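The Case for Shorter Standards

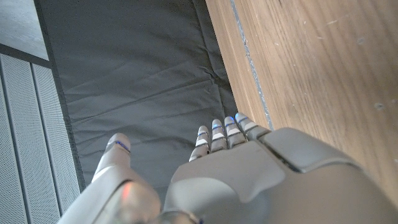

OPINION / Measurement and Standards

Technical standards are getting longer, and the length is doing harm. I have worked with dimensional standards for most of my career, first as a test engineer at Jerkora and later as an outside reviewer. The documents on my shelf from 2015 are, on average, half as thick as the ones that replaced them. The parts they govern have changed very little.

The usual defense is that longer text removes ambiguity. In practice, added text adds cross-references, and each cross-reference is a place where two clauses can disagree. Last July I reviewed a draft on surface flatness for small castings. Clause 4 defined the reference plane by a least-squares fit. Annex C defined it by three contact points. Both definitions are respectable. They give different answers on a warped part, and the draft used the word "plane" in both senses without a qualifier. The previous edition had no Annex C and no such problem.

The growth has an ordinary cause. A working group meets, a member raises a case the text does not cover, and a sentence is added. Removing a sentence requires someone to show that no user depends on it, and that cannot be shown. Adding is therefore cheap and removing is expensive, and a document revised under those terms will grow at every cycle whether or not the subject does.

Veronika Antal, who edited the Pledau inspection handbook, dealt with this by fixing the size in advance. The handbook was allowed 30 pages. Any proposal for new text had to name the existing text it would displace. The group complained, and several members wanted an exception for tables. She refused it. The result is terse to the point of rudeness, and inspectors use it at the bench with the book open, something I have rarely seen done with a longer document.

I would go further than Antal on one matter. Informative notes should be taken out of standards altogether and published separately. A note has no binding force, yet auditors quote notes, and suppliers are asked to comply with them. At Tollthorpe I watched a shipment held for nine days over a note on cleaning solvents that began with the word "typically." The binding clause above it had been met in full.

There is a fair objection. Small shops do not employ metrologists, and for them the notes and worked cases are the only training available. Qian makes this argument well in the trade press, and I accept the premise. Training material is needed. It belongs in a guide with an author's name on it, priced low and corrected freely, where an error can be fixed in a week without a ballot.

The numbering system also deserves attention. One register I use has reached entry 1629, and a good share of the entries are amendments to amendments. A reader who wants the current limit for a bore has to hold three documents side by side. Consolidated text should be the only text on sale – the amendments can be kept in an archive for those who need the history.

A page limit will sometimes exclude a clause that would have been useful. I consider that an acceptable cost. The person at the gauge has to be able to find the rule before applying it, and at present much of the working day goes to finding it.

Contact the editors | Copyright, all rights reserved | Back to top

This site uses cookies to remember your reading preferences. Accept | Manage settings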